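Keeping pens and small stuff from taking over a dark work table?

Tolera Moges

Hi all! I finally have a proper work table at home in Pliltdale and I love it, but it eats things. The top is dark gray and so is nearly everything I use on it, so pens, clips and my little screwdrivers vanish the second I put them down. I'd like something that lives on the table all the time, looks nice, and doesn't need drilling. No drawers please, I've tried drawers, I just stop opening them. My budget is small and I'd rather use things from the kitchen cupboard if that works. What do you all keep on yours?

Last updated in June

Ayana Admasu

Oh, I love this kind of problem! Go with one tall thing and one flat thing. Really, that's the whole setup, and I've been happy with it for 2 years (before that I had a giant organizer with 400 tiny compartments, or it felt like that, and I never put anything back in the right one).

The tall thing should be heavy. A ceramic cup is perfect, because a light plastic one goes over as soon as you load it with scissors. The flat thing should be shallow enough that you can sweep your hand across it and find what you want. If the sides are high you'll start piling, and then it's just a box.

And since your table is dark -- go for color on the tray! I can't say this strongly enough. A pale rim on a dark surface is easy to spot even in the evening with one lamp on. Mine came from a shop called Kalora in Tirnumville, but any baking or serving tray with a bit of a lip will do the job.

How I'd put it together:

1. Clear the table completely and wipe it down. Leave it bare for an evening so you notice which spots you reach for first.

2. Put the cup toward the back, a little left of center, and the tray in front of it. Long things go in the cup and small things in the tray. I went with a speckled gray cup and a tray with salmon-orange sides and a cream-white rim, and the two look so good together against the dark top! 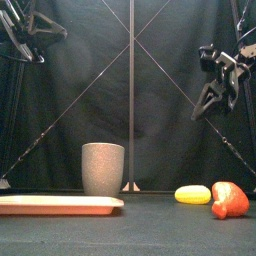 3. Empty the tray once a week. Whatever you didn't touch goes back to wherever it came from. It takes me as long as the kettle does.

Try it before you buy anything, a roasting tin and an old mug will tell you if you like it.

Belay

jar. put a jar on it. I've got almost 1000 screws in mine and it's fine

Tolera Moges

Ayana, thank you, this is great! I've found a tray with a yellow rim at the back of the cupboard and a mug with no handle, so I'm trying it tonight. Belay, how do you get the small ones out from the bottom?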